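Kitchen > Wood Care > Oiling a Wooden Tabletop

Oiling a Wooden Tabletop

A table made of glued strips will usually show wear sooner than one cut from wide boards, and the different colors of wood take oil at different speeds. The method below works for most bare or previously oiled tops. It is no good on varnish or polyurethane, which has to come off first.

You will need

Food-safe mineral oil or a hardening oil (I use raw tung oil)
120 and 220 grit sandpaper and a sanding block
Lint-free cotton rags
Dish soap, water, an old towel

Check the finish

Put a few drops of water on the top and leave them ten minutes. If they soak in and darken the wood, it is ready for oil. If they bead up and stay that way, there is still a finish on it. Try several places, especially where people rest their arms.

Clean and sand

Wash the top with a damp rag and a little soap, wipe it again with clean water, and let it dry overnight. Sand with 120, then 220, always along the length of the strips. Keep the block flat at the edges or you will round them over. Vacuum, then wipe with a barely damp rag.

Strips in cream, honey and reddish-brown will look further apart in color once they are oiled. The reddish ones go quite dark. If you want a more even look, test the oil on the underside before you commit.

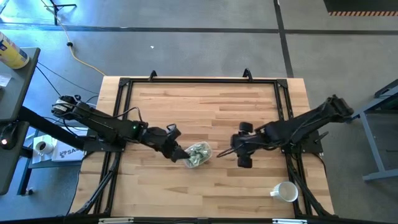 First coat

Pour a small puddle in the middle and spread it outward with a rag. Wait twenty minutes and add more wherever it looks dull. After another twenty, wipe off everything that hasn't soaked in. Oil left on the surface turns sticky — this is the usual mistake.

Later coats

Give tung oil at least a day between coats, longer in damp weather. Three coats is enough for a desk, and I'd do five for a kitchen table. Rub lightly with 220 before the last one.

Lay used rags flat outdoors to dry. Tung and linseed rags can catch fire if they are left in a heap.

Comments

Yaqin Shi
Does this work on beech? Mine is from the 1,000 series by Mesow and feels chalky.

Philomena Heffernan
Yaqin, yes, but do the water drops first.

Guangming Dong
I finished with 550 grit wet paper in August and it came out very smooth. Took four coats.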